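Category: Shared Shop / Build Reports

Plelura bench cell: progress report to the Grutton small projects fund
Thursday, November 10, 2022

1. Status

The grant covers a two-arm sorting bench for small electrical parts, built in the shared workshop at Cernport. Both arms are mounted and run from one controller. Of the award, 220 dollars is unspent and is held for cable guides. The work surface is a paper cover taped off into cells. Cells are used as named pick and place positions, and the wrist camera on each arm is checked against the tape lines at startup. The tape was laid by hand, so the software stores the measured corners of each cell and does not assume a square grid.

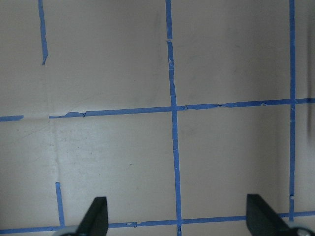

2. Parts handling

Test parts are control-panel items: circuit breakers, terminal blocks and push buttons. Breakers and terminal blocks start in a blue tray on the left side of the bench. The mesh organizer stays on the right as a fixed obstacle for path planning.

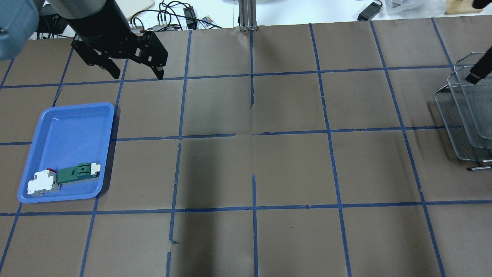 Grip force is set per part type and kept in a plain table that any member can edit. The first run of 17 picks had two drops, both on terminal blocks taken too close to one end. The pick point was moved inward. A second run of the same length had no drops.

Push buttons are harder. The cap is wider than the housing and hides it from above, so the approach is made from the side and the fingers close on the housing — never on the cap.
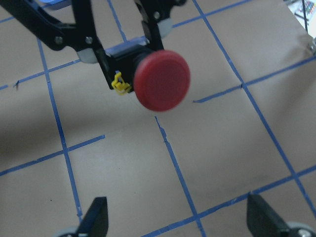 Farías Workshop Automation Group

3. Open items

Homing on the right arm drifts after long sessions. The cause is thought to be a loose coupling at the shoulder, and a replacement is on order. Until it is fitted, sessions are limited to two hours.

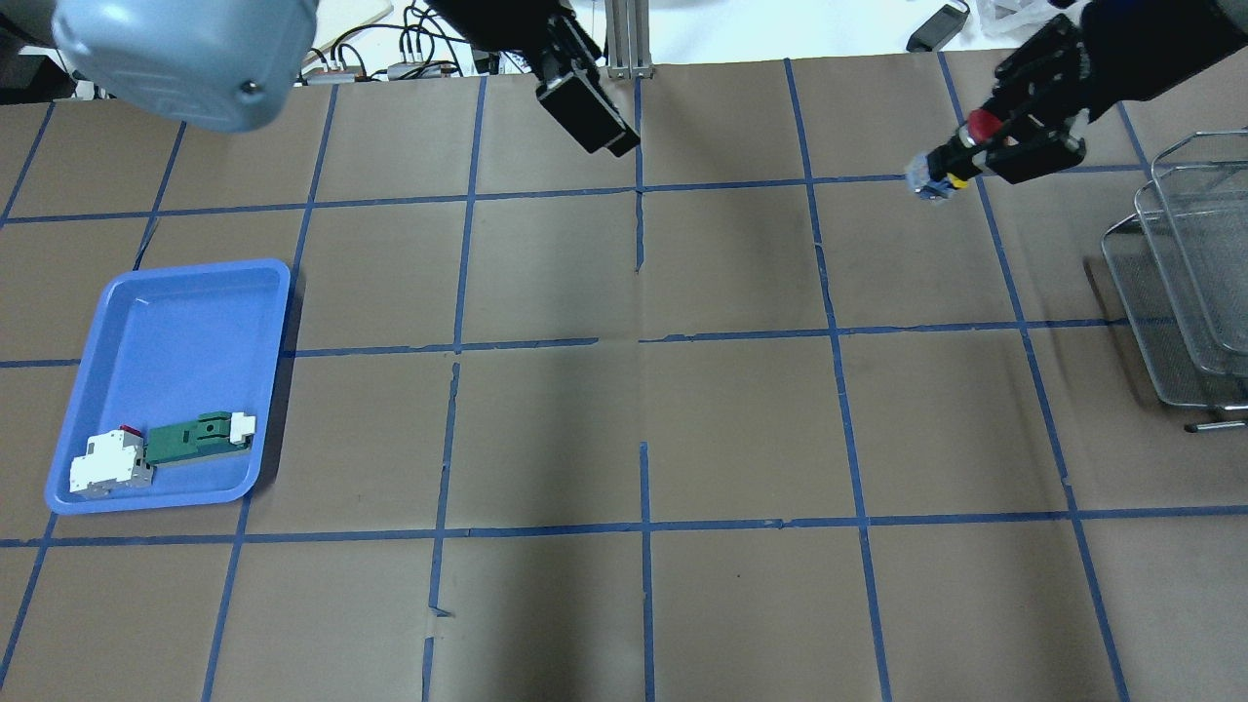
Lighting is the other open item. The wrist cameras lose tape edges in low contrast, and the startup check then has to be repeated. The arms shade their own work: a soft shadow across the middle of the grid is enough to matter, and the mesh basket adds another on the right. A second lamp, set low on the opposite side, will be tried before any change is made to the software. If that fails, the cell corners will be marked with printed targets.

4. Next period

Seven sessions are planned before the next report. The first two go to the coupling and the lamp, the others to handing parts from one arm to the other. No change to the budget is requested.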